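Derwood workshop's buckle gripper moves to bench trials

A hand-held gripper built by members of the Derwood shared workshop has gone into bench trials, with the group hoping to collect 1,000 short recordings of everyday fastening jobs before winter.

The project, called Skosirton, was started in June by Tariq Sethi, a retired machinist who has rented a bench at the workshop for two years. He wanted a tool that a person could carry in one hand and use the way a robot arm would, with two fingers and a camera looking down at them.

Straps and buckles were picked for the first round. They bend, twist and slide, and Sethi said an earlier version of the gripper with smooth fingers could not keep hold of them. The current gray pads have a long slot in the face.
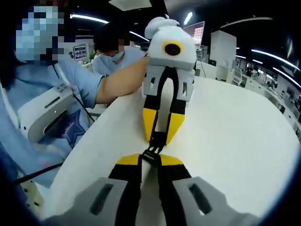 Members take turns with the tool, and a second person is allowed to steady the item on the table while the fingers work. Each recording is kept short – one grip, one pull or one release – and is labeled the same evening. Failed tries are kept along with the good ones.

Sethi said the parts are drawn at home and fitted at the workshop, where there is more table space. The finger pads are the piece that changes most often. A set can be swapped in a few minutes with a small screwdriver.

The drawings will be posted on the Niazi notice page once the grip has been settled. Zippers and drawstring bags are next on the list.

The workshop will hold an open evening on 7th September, when visitors can try the gripper for themselves. Entry is free, and children must come with an adult.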